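Wimuditz Student Robotics Club
Minutes of the project meeting, March
Project: Riseo (shop picking task)
Meeting opened 16.10. Minutes of the previous meeting were taken as read, with one correction: the spare battery is stored in the cupboard, not under the bench.

1. State of the practice area

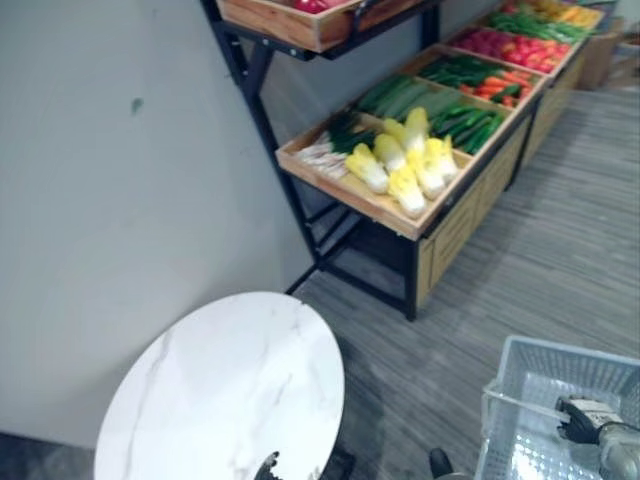
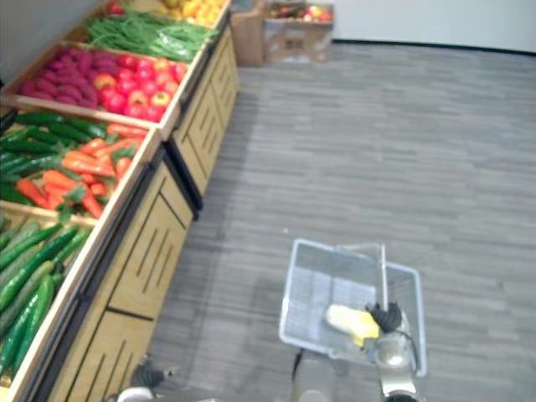

Practice area with the produce stand, two views. The basket is in both.

The stand stays where it is against the wall until the Plututholm round. Tape marks will be put on the floor at both ends so that it can be set back if it is knocked. The round table stays as well. It was proposed to move it out to give more turning room. The meeting decided against this, as the rules allow the organisers to place furniture near the stand and the drive group wants practice with an obstacle.

2. Data collection

The club now holds 1,067 usable episodes. The target agreed in the autumn was 2,000. A further 71 were rejected at the last check, mostly for the following faults:
- recording started after the arm had already moved
- basket released before the item was in it
- wrong label (cucumbers entered as beans)

The label list will be changed so that each bin has a fixed number, entered before the recording begins. The data group will correct the cucumber and bean labels by hand and return whatever can be saved. The rest will be deleted.

It was asked whether episodes from the old gripper fingers should be kept. Agreed to keep them in a separate folder and train with and without them before deciding.

3. Gripping

The gripping group reported on the Bellini controller, version in use since half term. Carrots and cucumbers are picked reliably from the front of a bin. Green beans are poor: the fingers close on several at once and the count in the order is then wrong. Tomatoes are acceptable at the lower closing force but slip when the wrist turns early.

Two changes to be tried before the next meeting:
(a) wrist turn delayed until the item is clear of the wooden lip
(b) beans approached from the end of the bundle

The closing force is not to be altered during these tests.

4. Basket handling

One arm carries the basket and the other picks. The drive group noted that the basket swings when the base stops sharply. Top speed along the stand will be reduced for now. A request to fit a heavier basket was refused, as the rules require the standard one.

The basket is to be emptied between runs and all produce returned to its own bin. Several mixed bins were found after the last two sessions. The last pair on the rota is responsible.

5. Budget

Balance stands at 292 pounds. Agreed to buy one set of finger pads and one emergency stop cable. Replacement vegetables are deferred, except that anything split is to be taken out of use and noted on the sheet by the door.

6. Plututholm round

The entry form has been sent. Four members may be in the arena at one time, and one of these must hold the stop button throughout. Practice with the full arena crew will start once the speed change has been tested. Transport is not yet settled.

7. Any other business

Bags are to be left outside the taped area. The log-in for the training computer has been changed and can be had from the data group.

Actions
Drive group: tape marks, speed limit, transport quote
Data group: label list, correction of rejected episodes
Gripping group: tests (a) and (b), results in the shared folder

Meeting closed 17.05. Next meeting after the Easter break, same room.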